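Praktikum Robotik, Teil 3: Demonstrationen aufnehmen

Skript zur Übung, Stand Dezember. Fragen bitte an mich oder an Erick Mfaume, der die Rechner betreut.

So, jetzt wird es praktisch! Letztes Mal haben wir über Imitationslernen geredet, diesmal nehmt ihr selbst auf. Jede Gruppe sammelt 300 Episoden, und ja, das ist viel (meine erste Gruppe kam auf 349, weil sie sich bei den missglückten nicht einig wurde). Wir arbeiten mit wenigen Alltagsgegenständen, also Becher, Schüssel, Topf und was sonst noch im Schrank liegt. Ein typischer Auftrag lautet: Stift greifen, in den Becher stellen, loslassen, Arm zurück.
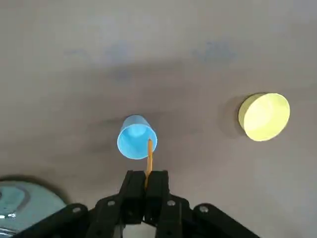

Was ich in fast jedem Datensatz sehe: Alle Gegenstände stehen immer am selben Fleck. Dann lernt euer Netz eine Bewegung auswendig und schaut kaum noch hin. Verschiebt also nach jeder Episode etwas, dreht die Schüssel, tauscht mal links und rechts. Und fahrt ruhig! Wer kurz vor dem Greifen drei Sekunden überlegt, bringt dem Modell genau dieses Überlegen bei – ich habe das einmal trainiert und es sah ziemlich trostlos aus.

Wir speichern Handgelenkkamera und Kopfkamera zusammen mit den Gelenkwinkeln. Die Handkamera hilft beim genauen Zielen, die Kopfkamera zeigt, wo auf dem Tisch überhaupt etwas steht. Prüft vor dem Start beide Ansichten in Virnar. 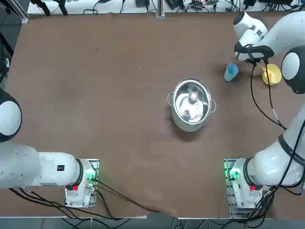
Missglückte Versuche bitte nicht löschen, sondern mit »f« markieren. Korrigiert ihr mitten in der Bewegung und schafft es doch noch, dann bleibt die Episode gültig, solche Beispiele sind Gold wert. Dateinamen wie gehabt: Gruppe, Aufgabe, laufende Nummer.

Bis zum nächsten Termin: Episoden hochladen, 4 davon anschauen (eine markierte muss dabei sein) und kurz notieren, was euch an Tempo und Blickwinkel auffällt. Eine halbe Seite reicht mir völlig.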